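Can I withdraw from a summer health sciences course after the add/drop date and keep my aid?

Posted by Yasaman Naseri

I'm going into my third year in a rehabilitation science program and signed up for two summer courses, anatomy lab and a statistics course, 4 credits each. My clinic placement at Westura changed its hours in April and now overlaps with the lab every afternoon. Add/drop has already passed. If I withdraw from the lab I'm left with 4 credits, and my summer grant letter says half-time enrollment. Do I lose the whole grant or only part of it? I also paid a $197 lab fee and would like to know if that comes back. The aid office phone line goes to voicemail.

Vojtěch Bartoš

I did this two summers ago. Withdrawing after add/drop is treated differently from dropping before it. At my school the credits still counted as attempted, so my grant for that term was adjusted but not canceled. You need to ask three things in writing: what your enrollment status will be on the date you withdraw, whether the grant is prorated, and whether it counts against your completion rate. Mine was prorated up to the 60 percent point of the term. After that I would have kept all of it.

The lab fee did not come back. Mine was $116 and they said it was already spent on supplies.

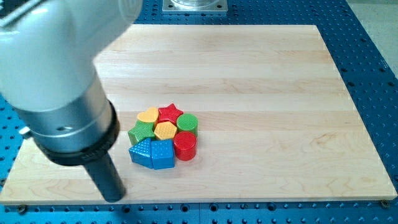
Robot arm over a wooden board

Before you withdraw, email the lab instructor and ask if there is a morning section. I was moved to one a week into the term with no change to my bill.

Vlastimil Gajdoš

just go to the office in person, they never answer the phone in summer

Blažena Krajčí

Check with your placement coordinator too. Some programs require anatomy lab before the fall rotation, and if yours does, withdrawing could push your rotation back a semester. My coordinator wrote to the clinic and got my start time moved to 2 p.m. It took one email. Also, a W on the transcript did not affect my standing in the program, but a second one in the same course would have needed a petition.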